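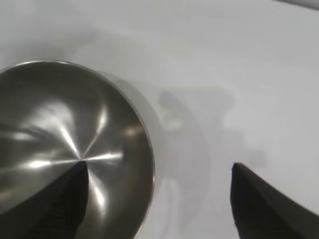
Peltville, April

Student Projects > Hospitality & Tourism > Spring Reports

What Does "Breakfast Included" Mean? My Term Project on Small Inns

So my project this term was about breakfast at small inns, and before you laugh, my first idea was much worse. I wanted to compare lobby carpets. My adviser, Bent Skov, wrote "and then what?" in the margin of my proposal, and I didn't have an answer, so I went home and looked at the listings again. The word that kept coming up was breakfast. Full breakfast, country breakfast, light breakfast, breakfast basket at your door, breakfast included (with nothing else said about it at all!). I got curious about whether guests know what they're getting when they book, and whether it matters to them once they're there.

How I did it

I collected 167 listings for inns, lodges and B&Bs with fewer than 20 rooms. All of them came from the Zunach booking directory, which our program has a student login for. I copied the part of each listing that talks about food into a spreadsheet, and then I read guest reviews for the same places. I stopped at 442 reviews that said something about breakfast. I could have kept going but my eyes were giving out, and by then I was reading the same three complaints over and over.

Then I visited four inns in person and talked to the owners. I had hoped for more, but spring is when a lot of the smaller places close for painting and repairs, and two owners never called me back. I didn't sleep at any of them except the Kárason Guesthouse, where Vilhjálmur Þorgeirsson gave me the attic room at a student rate and let me sit in the kitchen from 6:30 in the morning until the last table left. I learned more in that one morning than in three weeks of spreadsheets.

What the listings say

Most of them say very little. The commonest wording was just "breakfast included," and after that "full breakfast." Only a small share gave the hours. Even fewer said whether you could ask for something else if you don't eat eggs or wheat. I sorted the wording into groups by how much a guest could know ahead of time, and the group where you'd know nothing except that there is some food was the biggest by a mile.

The fancier the wording, the less it told me. One place had a "morning celebration of the valley" and I still have no idea if that's pancakes.

What the reviews say

People are pretty forgiving about the food itself. I went in thinking I'd find lots of grumbling about cold toast and weak coffee, and there was some, but the strong feelings were about surprises. A guest who expected a hot meal and got a muffin in a paper bag was mad. A guest who was told there'd be a muffin in a paper bag usually wrote something nice about the muffin.

The hours came up a lot too. Hikers and anglers want to be out the door early, and if breakfast starts at 8:30 they've paid for a meal they can't eat. Several reviews asked for a packed breakfast, and a few said they'd asked and been told no.
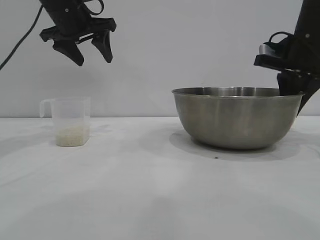 Special diets were the part I'd planned to spend one paragraph on, and they ended up being the most interesting thing in the whole project. Owners told me they get more requests every season, and the small kitchens handle them in really different ways. One owner keeps a separate shelf. Another just asks people to bring their own (which I thought was a bit cheeky at those prices). At the Kárason, anybody who can't have wheat gets rice porridge with stewed fruit, and Vilhjálmur makes it per person – a bit of dry white rice in the bottom of a clear plastic measuring cup, nowhere near full, and that's all there is to portion control in his kitchen. It costs him next to nothing. He also said that the guests who don't need it have started asking for it, so now he makes a pot of it anyway. And his listing doesn't mention it! I told him it should and he said he'd think about it.

What owners told me about cost

I promised not to print anybody's exact numbers, so I'll keep this general. All the owners said eggs and coffee were their biggest headaches, and all of them said they threw out more bread than they'd like. Only one of them used any software for this. She has Flodik, which sends guests a message the night before asking what time they'll come down and what they eat. She liked it, but she said about half her guests never answer, and then she's guessing like everybody else.

Things I'd do differently

I'd start calling inns in January. I'd also make my groups for the listing wording before reading the listings, since I changed them twice and had to go back through the whole spreadsheet both times. My reviews lean heavily toward summer stays too, so I can't say much about winter guests, who may care more about a hot meal.

And I only talked to owners. I'd have liked to hand out a short card to guests at the table, but our program needs a form signed for that and I found out too late.

What I'd suggest to a small inn

Write down what time breakfast is and what's on the plate. If you can do something for people who don't eat wheat or eggs, put it in the listing, even if it's one dish. Offer a bag for early risers. I made a one-page sheet with sample wording and left it with all the owners I visited, and there's a stack of copies in the hospitality office if anyone wants one. Thanks to Bent for the note in the margin.

Recent reports
Who Still Uses the Guest Book?
Parking at Peltville Inns on Festival Weekends
Late Check-In: Key Boxes, Codes and a Phone Call
Pets Welcome, Sort Of

This site uses cookies to remember your settings. Accept | Manage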